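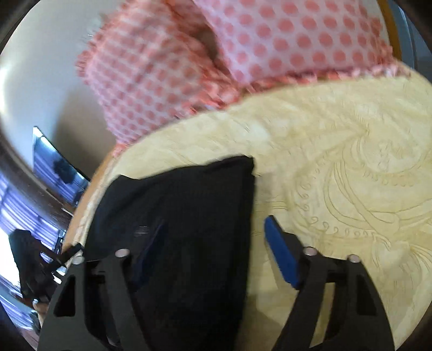
About Kiredar

Kiredar is a home help business. We make beds, fold and put away laundry, change linen and keep bedrooms in order for people who would like a hand with it. We started with one client and one car, and we now look after 239 households on a regular schedule, along with a smaller number who book us when they need us.

Most of our clients fall into a few groups. Some are older people living on their own who find lifting a mattress corner hard on the back or the wrists. Some are parents with a new baby. Some have come home from hospital and will only need us for a short time. And some work long hours and have decided that the washing is the job they would most like to hand over. We don't ask for a reason when you book.

How we started

Gifty Ametepe and Akua Gyamfi met while working in the linen room of a private hospital. Gifty had been there longer and trained Akua. Both of them were regularly asked by patients' families whether they did home visits, and eventually they began saying yes on their days off. The first regular client was a retired bus driver who wanted his bed changed once a fortnight and his shirts folded the way his late wife had folded them, with the sleeves crossed behind. We still fold shirts that way unless you tell us otherwise.

The business was registered under its present name on 7 July 2019. Before that it was simply Gifty's phone number on a card at the chemist.

What we do in a bedroom

A standard visit covers one bedroom and its laundry. We strip the bed if it is due, put on clean sheets from your own cupboard, and make it up in whatever order you like your layers. Clean clothes are sorted on top of the made bed, folded, and put away in your drawers or wardrobe. Anything that needs mending, or that we can't find a place for, is left in a short stack on a chair or at the foot of the bed with a note.

We sort on the bed because it is the largest flat surface in most homes and is at a comfortable height. Dark clothes get a clean cotton sheet underneath when they are new or freshly dyed, so that no colour ends up on a pale bedspread. Please let us know if you have items like that in the basket.

Quilted bedspreads and fringed or fluffy blankets are handled separately from sheets. We shake blankets outside where there is a balcony or a yard, and fold them with the fringe turned in. Quilted covers are smoothed by hand from the centre out and are not ironed. If a cover needs washing and is too big for your machine, we can take it to the laundromat and bring it back at the next visit. There is an extra charge for this, and we'll ask you first.

Patterned pillowcases go on with the opening away from the door, a habit Akua brought with her from the hospital. Clients who have strong views about this are welcome to overrule her.

What we don't do

We don't clean kitchens, bathrooms or ovens. We don't do windows, though we will dust blinds in the bedroom if you ask. We don't move televisions or heavy furniture, and we don't go through drawers other than the ones you have shown us. We are not carers and can't help with medication, bathing or lifting.

Our people

There are 17 of us. Everyone is employed directly, is paid for travel between visits and has a current police check. New staff go out with an experienced colleague for their first month.

Gifty Ametepe runs the business and does the first visit to every new household. She writes up the sheet that stays with your file: which drawer is for what, how you like things folded, where the spare pillowcases live.

Akua Gyamfi is in charge of training. She also keeps our folding guide, a ring binder that began as four pages and is now a good deal thicker.

Efren Pascual does the rosters and answers the phone. If you need to change a visit, he is the person to speak to.

Định Quan looks after the laundromat runs and the larger items - bedspreads, doonas, mattress protectors and curtains up to single-window width. He previously worked for a dry cleaner and is good with stains.

You will normally see the same one or two people at each visit. When someone is on leave we tell you who is coming instead.

Where we work

Our office is at Suite 17, upstairs from the newsagent. We visit homes within easy driving distance of it, and Efren can tell you on the phone whether you are in our area. Parking on your street is useful to know about when you ring.

Booking

The first visit is free and has no obligation attached. After that we charge by the hour with a one-hour minimum, and you can stop at any time with two days' notice. Prices are reviewed each March and we write to all clients before anything changes.

The office is open on weekday mornings. Outside those hours please leave a message, speaking slowly with your number, and Efren will ring back the next working day.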